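Service Robotics and Everyday Work
Course handout, Unit 4: Can a machine tidy a dressing table?
Prepared by Oratile Coetzee, with exercises by Efe Briggs
Drildale evening programme, April

4.1 What this unit is for

In the last unit we spoke about machines in factories, where the part always arrives in the same place and the same position. In this unit we go to the home. The question of the unit is simple to say: which household chores can a machine do today, and which can it not do yet? I will not give a yes or a no. I would like you to learn how to break a chore into pieces and to judge every piece separately, so that when you read a newspaper article about a "robot butler" you can say which part is already normal and which part is still hard.

We use one chore during the whole unit: clearing and wiping a dressing table. I chose it on purpose. It looks like an easy job, a child can do it, and it takes a person only a short time. For a machine it contains almost all the difficult things at once.

Please read sections 4.2 to 4.5 before the class. Section 4.6 we will do together.

4.2 The chore, written as a list of small jobs

When we ask a person to tidy a dressing table, we say one sentence. The person then does many things without thinking about them. If we write them down, we get something like the following.

Find the table and come near enough to reach the back of it.
See what is standing or lying on the top.
Decide for each thing whether it stays, goes in a drawer, or goes in the bin.
Pick up the thing and carry it.
Open the drawer, put the thing inside, close the drawer.
Wipe the top, including the edge and the corners.
Stop when it is good enough.

The first job is mostly solved for a flat floor. Machines on wheels have been finding their way in buildings for many years. The fourth job is solved for many objects, but for others it is not. The third and the last one are the most interesting, and students usually forget them, because they are done in the head and not with the hands.

Efe Briggs likes to give this exercise to new students: write the list for making a cup of tea. The first try usually has 4 lines. After some discussion the list becomes very long. Try it at home before you continue with the reading.

4.3 Why furniture is difficult

Many trials are done with plain tables, and a plain table is a kind thing to a machine. It is flat, its edge is straight, and the depth camera understands it well. Real furniture is less kind. People buy furniture for its beauty, and beauty often means curves, carving, shine and mirrors.

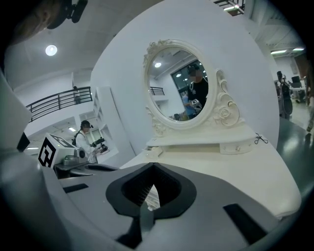 Fig. 4.1. White vanity with carved mirror and a raised shelf tier. Note the small drawer with its crystal knob, and what the mirror shows.

There are three points I want you to take from this figure.

The mirror. A camera which looks towards a mirror sees a second room. In the figure the mirror shows people, a railing and lights which are not where they seem to be. A person learns about mirrors when very young and afterwards forgets that it was ever a problem. A program that builds a map from camera pictures may put a doorway where the mirror is, or may think that a person is standing behind the furniture. Some systems solve it by marking mirrors on the map by hand. This works, but then it is the owner who did a part of the chore.

The knob. The drawer has a tiny crystal knob. Depth cameras can have trouble with clear or shiny things, and a small knob also leaves very little place for the fingers. If the fingers arrive a little too far to the side, they close on air. With a large bar handle the same mistake does not matter. When you judge a demonstration of drawer opening, always look first at the handle.

The soft thing. A thin black cord hangs in a small loop at the end of the tier. We call such things deformable, it means they change shape when touched. A box remains a box when you push it. A cord takes another shape each time, and the machine must look again before each new attempt.

4.4 Where the skill comes from

In older systems an engineer wrote every movement. For a factory this is still a good method. For a home it becomes too much work, as no two dressing tables are the same.

The method which is now common is learning from demonstration. A person does the chore and the movement is recorded together with camera pictures. One way is to drive the robot from a distance. Another way is to give the person a gripper to hold in the hand, of similar shape to the gripper on the robot, and to let them do the chore with it. Printed black-and-white square markers can be fixed on the tool, and from these a camera can calculate where the tool is and how it is turned.

The second way has a clear advantage: there is no need for a robot in the room during the recording. It has also a limit. A person has a soft wrist and feels through the tool how hard it presses. If this feeling is not recorded, the robot receives only the path and not the pressure. For picking up a cup this is often enough. For wiping it is often not enough, for a cloth which does not press does not clean.

Please compare two imaginary homes for a moment, yours and your neighbour's. If all the demonstrations were made at your table, how much would help at the neighbour's table? This is called generalisation, and it is the reason why so many different rooms and pieces of furniture are wanted for the recordings.

4.5 Contact, edges and two hands

Wiping and clearing need contact with the surface, and contact is where small errors become visible. A machine that believes the table is slightly lower than it is will push into it. One that believes it is slightly higher will move nicely through the air and report that the work is finished.

The edge is the hardest part of the top. On a straight edge the machine can follow one line. A scalloped edge goes in and out, and the hand must turn a little all the time. Look in the next figure at the right gripper, whose fingers press flat on the top near its front edge, and at the shape of the edge itself.

Two hands bring another difficulty. Many chores need one hand to hold and the other to work, as when we lift a box and wipe under it. The two arms must agree in time, and they must not hit each other, nor the mirror.

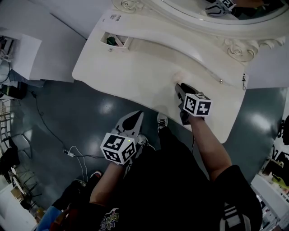

4.6 Class work: the readiness table

Work in groups of 3 or 4. For each small job in section 4.2, write one of the following words.

Ready: a machine can do it in a home it has not seen before, without help.
Partly: a machine can do it in a home that was prepared, or with a person watching.
Not yet: it works only in a demonstration, or not at all.

Then give one reason for your word. Use both figures. "It is difficult" is not a reason. "The knob is too small for wide fingers" is a reason.

When you disagree inside the group, write both opinions. Last year the Drurnisska group could not agree about the bin, and their page was the best one to read. One half said that throwing away is simple, you pick up and you drop. The other half asked who decides that a small piece of paper is rubbish and not a telephone number.

4.7 Homework

Exercise 1. Choose a piece of furniture in your own home. Write 8 sentences about what would be hard for a machine there. Do not choose a dressing table.

Exercise 2. Read the short text "Bileo in the Kitchen" by Dumitrescu in the reader. Mark each place where the author says "the robot can". Next to it, write under which conditions.

Exercise 3. For one job you marked "Partly", say what the owner would have to change at home to make it "Ready". Would you accept this change in your own home?

Bring the written answers to the next class. Handwriting is accepted if it can be read.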